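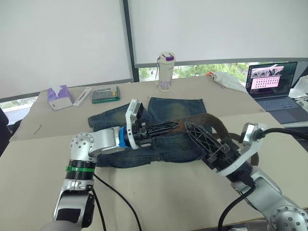 How many times does a household wear a pair of jeans between washes? In our sample the middle value was 23 wears, far higher than the figure the same people gave when we first asked them to guess.

4.2 Wear counts and washing

The diary part of the study ran in two towns, Jilov and Onska. Each household got a paper booklet and was asked to make one mark per day for every pair of denim trousers worn for more than an hour. Washing was marked in a second column. We received 302 booklets that could be used. Between them they covered 754 pairs.

Figure 3. Denim jeans, folded, with a brown leather belt across them. Belts were left out of the wear counts.

Guesses given at the first visit were low in both towns. Most people thought they washed their jeans after a week of wear or less. The booklets showed longer gaps, and the difference was widest for older pairs used for yard work and repairs. Several respondents wrote in the margin that these pairs "don't count." We kept them in, as the booklet asked for all denim in use.

Households in Onska washed less often than those in Jilov. Part of this may come from the water supply. Onska moved to metered billing in September, midway through the diary period, and the gaps between washes grew in the weeks after that. We can't separate this from the change in weather. A longer diary would have helped - the budget did not allow it.

Airing was more common than we expected. People hung jeans on a chair, a door or a balcony rail overnight and wore them again. The booklet had no column for airing, so what we know about it comes from the margin notes and from the closing interviews. Matoušek found the same habit in his earlier interviews in Rajan, where it was tied to wool trousers and later carried over to denim.

Fading and seam wear were scored by hand on the five-step Grukano scale. Otakar Matoušek scored all pairs, and a second reader scored a subset without seeing his results. The two readers agreed well on fading and less well on seams. Most of the disagreement was over the inner thigh, where earlier mending hid the state of the cloth. Pairs with patches are therefore reported on their own line in Table 5.

Belt loops were scored apart from the other seams. Loose or torn loops were found mainly on the back of the waistband, and they did not follow the number of washes. They are more likely to come from pulling the trousers up by the loops, a habit that came up in the interviews in both towns.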